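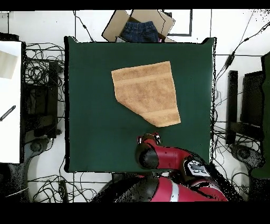
Teaching an Arm to Fold: Gallery

I went to Rotitz in June because Marcelle Mallet had told me, twice, that her group could get a robot arm to fold a towel after one afternoon of demonstrations. I have heard versions of that sentence for years. Usually it means one towel, one table, one kind of light, and a person who has learned to be very patient with the controls. So I asked to watch the demonstrations being made and skip the slides.

The page is short on finished folds. I was more interested in how the examples get made, and those are the parts that tend to be left out when the clips go online.

The method is the usual one. A person drives the arm by remote control, the software (theirs is called Filtum) records what the arm did and what the cameras saw, and the pile of recordings becomes the training set. Timothée Pruvost did most of the driving while I was there. He is good at it. He also told me he had folded that towel so many times by remote that he now does it differently at home, which made me wonder who was training whom.

The target for the session was 100 usable demonstrations. By lunch they had 32. "Usable" is doing a lot of work there: a run where the gripper misses the corner and goes back for it gets thrown out by some groups and kept by others. Rotitz keeps them, and Marcelle makes a decent case for it. A policy that has never seen a miss has no idea what to do after one. I agree with her on that much. I would still like to see the misses counted separately.

Resets are the part I always ask about. Someone has to put the towel back in a new starting position before the next run, and people are terrible at being random. We drop it in the same three or four ways and call it variety. Afroza Barua, who keeps the logs, knows this and had printed out a list of starting shapes to work from. It helped for a while. Then it got late and the towel began landing wherever was easy.
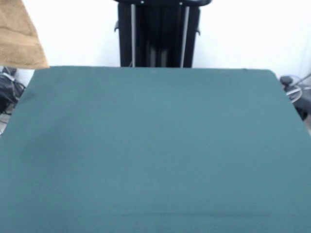
The side view matters more than I expected. From overhead, a towel with a hump in it and a towel lying flat can look much the same, and the driver spends a lot of time guessing at height. Timothée works mainly from the overhead view all the same, and checks the side one when a grasp fails. I asked whether the model gets both. It does, though he admitted they have never trained without the side camera to see if it earns its place. That seems like a cheap test to have skipped.

Cloth is a poor thing to make promises about. A box stays a box when you bump it. A towel has a new shape after every touch, and the driver is reading that shape with a lifetime of laundry behind him. How much of that gets through a controller and into a recording? Some of it, clearly. I would not want to guess how much.

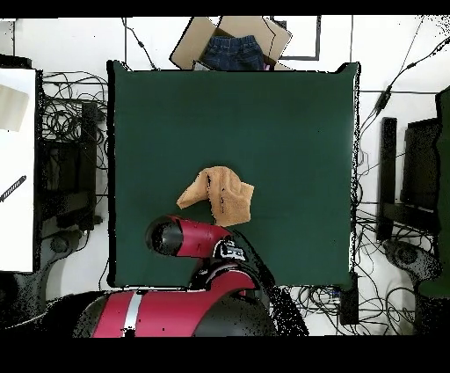

Tan towel, bunched up on the green mat, with the arm just below it.

Thijs Verschueren wants to move on to clothes, and denim in particular. I think that is early. Jeans are heavy, they have thick seams, and a waistband resists a gripper in ways that terry cloth does not. His answer was that the towel data will carry over. Perhaps it will. I asked for a number and he said to come back.

For comparison, Alun Rowlands at Rukosell once showed me a folding set with 1168 demonstrations in it, collected by people guiding the arm with their hands. It folded nicely on the table where it had been taught. Moved to the next room, it grabbed at air. He was very open about it, and I have trusted him more ever since.
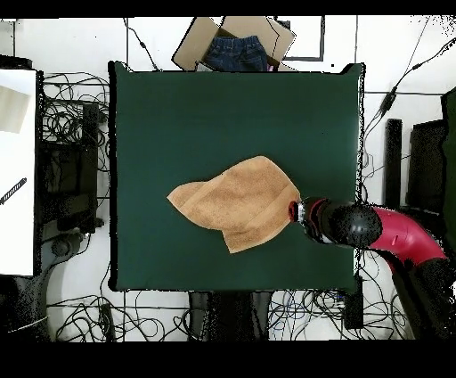

Corners are where the time goes. Pick up one layer and the fold opens out; pick up two and you drag the whole towel along. A person feels that difference in the fingertips right away. Over a remote link with no force feedback, the driver finds out a second later by watching what the cloth does, and that delay is baked into every recording. You can hear it in the room, too - a lot of quiet, then a sigh, then the controls again.

Marcelle says the next controller, which they call Jatoi, will pass some grip force back to the driver's hand. I will believe it helps when I see the two sets of recordings side by side, same towel, same driver, same hour of the day. She has agreed to run it that way and let me watch.

If you have collected cloth demonstrations yourself, I would like to hear what you did about resets. Failed attempts are welcome, and so are the dull ones.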